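The Fultovell Housing Association has asked its members whether the shared laundry rooms should close at 9 p.m. The proposal deserves a fair hearing, and it should be declined.

The case for closing is easily stated. Machines are noisy, and residents on the ground floor of the Gandero building have complained for two winters. Their discomfort is real. Yet the rooms serve 220 households, and a good many of those work shifts that end after supper.
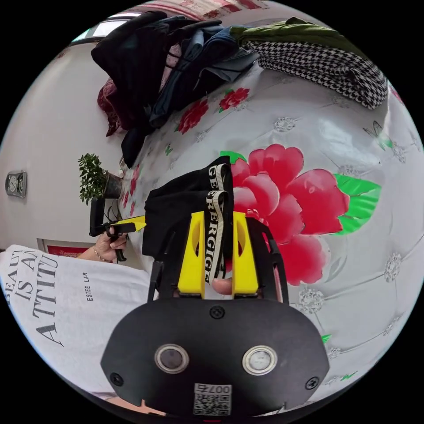
## What a fixed hour would do

A closing time moves the work to Saturday morning, when the wait for a dryer already reaches two hours. It also favors the household with someone at home during the day. Such households are fewer each year — the association's own survey in November said as much.

Minoru Hamada, writing in these pages last spring, argued that quiet is a common good and must be protected by rule. The principle is sound. A rule, however, should fall on the source of the trouble. The older machines in Gandero stand on bare concrete, and rubber mounts were recommended to the board 12 months ago. They have not been ordered. 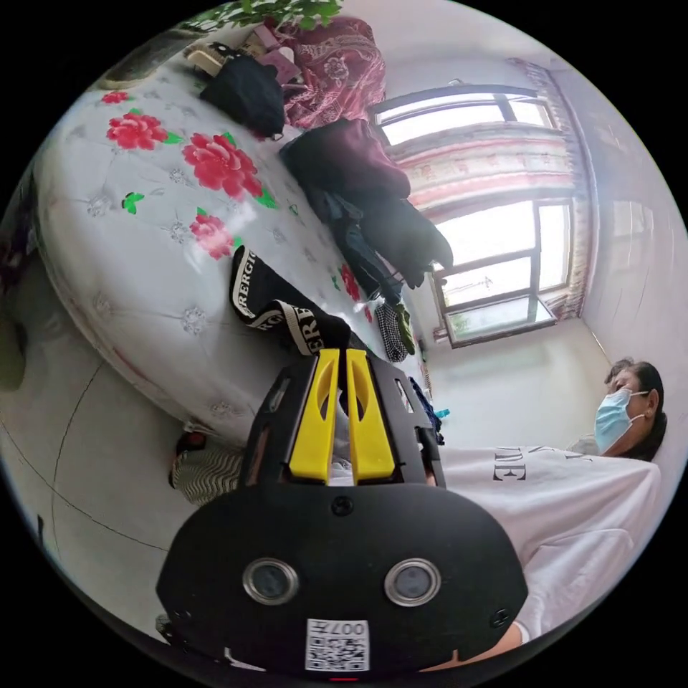
Vol. 7, No. 2

The board should fit the mounts first and measure the result over one season. If complaints continue, the spin cycles alone could be limited after 10 p.m. Members who share this view are asked to write to the association before Tuesday's meeting.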